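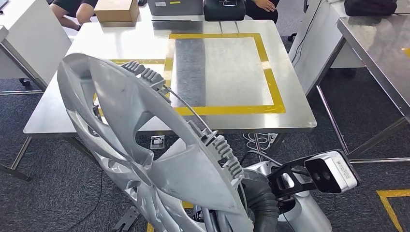
*Figure 4. Wheel cover held upright by the arm, with the wrist camera on its bracket and the taped work zone on the steel table.*

## 5. Setting up perception for the wheel cover task

Chapter 4 explained how to install Fitska and connect it to the arm controller. In this chapter you teach the software where the work zone is, and how to tell the wheel cover apart from the things behind it. The cover has large openings between the spokes, so the depth image will contain points from the table and from the floor inside the outline of the part. Most of the settings below exist for this.

You need a working hand-eye calibration (section 4.6). If the camera bracket was loosened after the calibration, repeat it first.

### 5.1 Defining the work zone

1. Start the Fitska server and wait until the state line shows `READY`.
2. Move the arm to the pose `look_table`. The gripper must be empty in this step.
3. Open **Zones > New** and choose **From tape**.
4. Click once on the yellow tape on the tabletop. The software follows the color and proposes a rectangle.
5. Check the four corners. If a strip of tape continues outside of the rectangle, the proposal can become too long on that side. Drag the corner back by hand.
6. Save the zone as `table_main`.

> **Note:** The tape on the floor has the same color as the tape on the table. Set **Plane** to `table` before step 4, or the planner may receive a zone at floor height.

The darker sheet inside the zone gives much better depth than bare steel. Place parts on the sheet whenever the task permits it. On the polished metal the camera sees reflections, and these come into the point cloud as holes or as points under the surface.

### 5.2 Segmenting the held part

1. Close the gripper on the rim of the cover and move to `present_part`. Keep hands away from the gripper while it closes.
2. Open **Perception > Held object**.
3. Set **Mask source** to `depth + model`. Do not use `color` for this part. The silver paint is too close to the arm housings and to the table.
4. Load the model file of the cover. Files exported from Drastus must be in millimeters.
5. Set **Open regions** to `keep`. With `fill`, the spokes become one closed disk, and the planner will refuse paths which are in fact free.
6. Set **Minimum cluster** to 2000 points. Smaller clusters are deleted.
7. Press **Capture** and compare the green outline with the live view.

The retaining clips on the back of the rim are small and ribbed, and they often disappear from the mask. This is acceptable for moving the part, but it is not acceptable for inspection. For inspection use the profile `clips_fine`, which is slower — see section 7.2.

> **Caution:** The thin retaining wire is not detected reliably. Never let the planner bring the back side of the cover near to the camera or the hose without the extra margin from section 5.3.

### 5.3 Margins for the planner

1. Open **Planner > Attached objects** and select the mask from section 5.2.
2. Set the margin of the part to 30 mm.
3. Add the hose as a flexible body. Its shape changes with the wrist angle, so choose **Envelope** and not **Fixed mesh**.
4. Run **Check only**. The arm does not move during this test.
5. Run the path at low speed, with one hand on the stop button.

If the check fails at the first pose, the part mask probably includes a piece of the gripper. Go back to 5.2 and capture again with **Remove self** switched on.

### 5.4 Known problems

- After a restart, the zone is sometimes shown but not active. Select it again in the list.
- The Li filter makes scuffed surfaces smoother, but it also rounds the edges of the spokes. Leave it off for this task.
- Version 2 masks cannot be opened in older installations at Zustberg. A converter is planned for July.

Please send corrections for this chapter to Telma Daza.

Last revised May 9, 2018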